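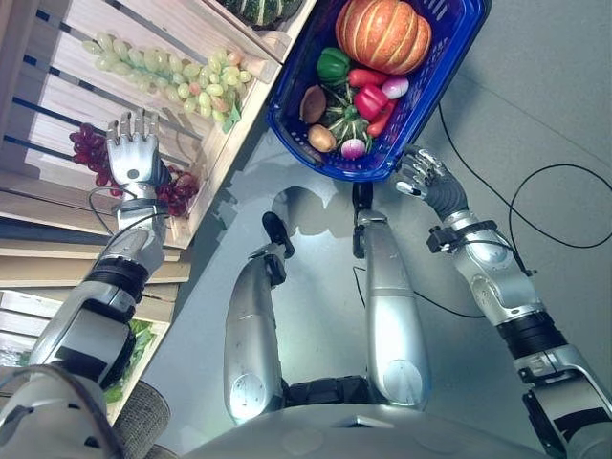
Why does the planner reject a grasp when the object is plainly within reach?

Because the reach check and the collision check read different clocks. In this ticket the arm pose was fresh and the obstacle map was old, so the planner saw the hand inside something it had already moved away from.

Ticket: Prodow planner, left arm stops above target
Opened: January 2025
Component: Iturra (collision map), Barau (motion planner)
Status: fixed, waiting for release

Report
On the produce task the left hand moves to its pre-grasp pose over the grapes and stays there. Barau logs "start state in collision" and gives up after 20 tries. The right arm, working at the basket, is not affected. Restarting Barau clears the fault until the head next tilts.

Checked first
Joint limits: fine.
Hand model: matches the fitted hand, with the fingers set to open.
Camera calibration: redone, no change.
Padding on the crate slats: cut to nothing for one run, same error. Put back afterwards.

Log extract
barau: plan request left_arm, target grapes
iturra: map age 500 ms
barau: start state in collision, link left_palm
barau: retry

Cause
Iturra removes the robot's own arms from the depth data before building the map. It was using the latest joint state for this and not the one that matched the depth image. If the head or arm was moving, part of the hand was left in the map as an obstacle. The map was then held until the next full rebuild, so the leftover points stayed put after the arm had stopped. Loose cables near the wrist made it harder to spot – we took the stray points for cable at first and lost a day on that.

Fix
Iturra now looks up the joint state by the image timestamp and drops the image if there is no match. Barau asks for a new map if the one it holds is older than the last arm movement. Both changes are on the Provirbridge branch.

Result
21 runs on the produce task with no start state errors. Planning takes slightly longer when a rebuild is forced.

Still open
Cables are not in the self filter. Moved to a separate ticket, due in April.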